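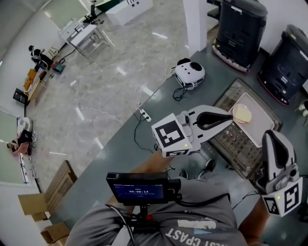
Photo: Rilau

Oct 25, 2022

The man who runs the computers at Clerno would like it known that he asked for a smaller cluster. He got the bigger one. "There was money left in the budget in June, and money left in the budget is an emergency," he says, pouring coffee from a pot he describes as the most reliable hardware in the building.

Clerno processes seismic surveys for companies that want to know what is under the sea floor before they pay to drill into it. For most of its life it did this on a machine the staff called Kırmızıgül, a name picked by a geophysicist who has since left and never told anyone how to type it. The login node was called "kg" within a week.

The replacement, Clekness, has 16 racks and is cooled by liquid. He was against the liquid. "I spent my whole career keeping water away from computers. Then a salesman comes in and tells me the plan is to pipe it straight in, and everyone at the table nods." He has come around, a little. The machine room is quiet enough now to hold a conversation in, although he says this has mostly meant more people coming in to have conversations.

What he really wants to talk about is the queue. Clekness went live with 31 job queues, one for nearly every project that had ever complained. Some had priority over others, and a few had priority over each other, a situation the scheduler handled by running neither. 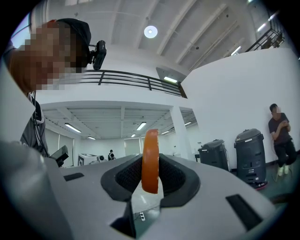 "We had a queue called urgent and a queue called very urgent," he says. "You can guess what the next one was called." He cut the whole lot down to three over a long weekend and told the users on the following Monday, by email, from home.

The complaints lasted about as long as he expected. Jobs that used to sit overnight now start before lunch, and one team that had demanded its own reserved nodes gave them back without being asked, which he has printed out and taped to his monitor.

Has he thought about moving the work to the cloud? He has. He has been told to think about it by three different managers. "It's fine for a rush job. Then you try to get the data back out and you find out what they charge for the door." The survey files are large, and clients tend to want them again a year later with one setting changed.

He is kinder about the graphics cards. The imaging code was rewritten for them by two people who disagreed about everything except the compiler, and it runs well. The older code still runs on the regular processors. It is in Fortran, it has comments apologizing for themselves, and he won't let anyone touch it.

Kırmızıgül itself is still plugged in. One client has a contract that mentions it by name. "I go in and check on it Fridays," he says. "It knows."

Related
What to ask before you sign a cooling contract
Tape storage is still with us
Writing a queue policy people will read
When old Fortran pays the bills

Home | News | Interviews | Events | Archive | Contact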